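1/ Bread table for the Brirkham spring fair, a thread. Typing this fast, got 12 other jobs to do before lunch

2/ Grey cloth down first. Went for the pale one, shows off the crust colours. Brown wicker basket goes near the front corner, plait and the round bun next to it
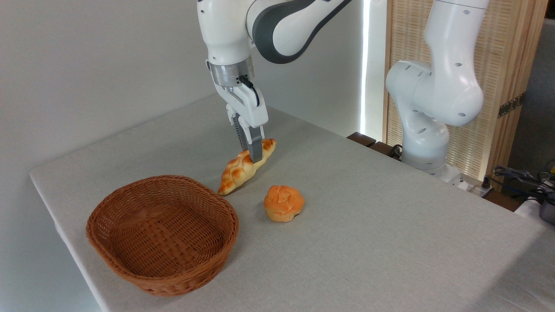
How big should the basket be for one plait?
A bit shorter than the loaf is fine, one end can rest up on the rim.

3/ Plait goes in on the diagonal. Tried it straight at home and it looked like a parcel. Shiny side up obvs

4/ Bun stays OUT of the basket. Give it its own bit of cloth — looks mean squashed in beside the plait. Drarnstead lot piled everything in one heap last March and you couldnt tell what was what

5/ Leave space round things. Price cards still to come, 50p off if you buy both. More than 1,072 people through the door last year so keep the writing big 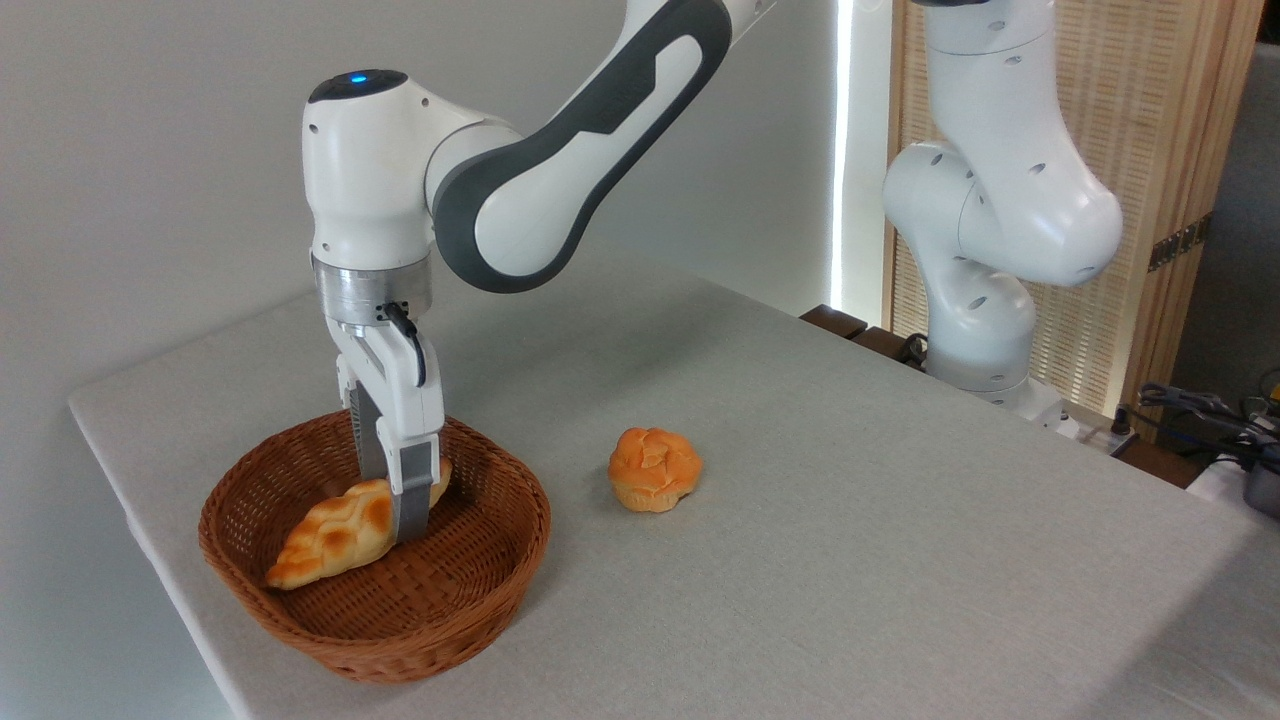 6/ STILL TO DO
— iron the spare cloth
— find the tongs (Cament bag? check)
— 3 more baskets from the Stasiv shop, same brown if they have it
— string for the price cards

7/ Doors at 10. Will post teh cake end later if I get a minute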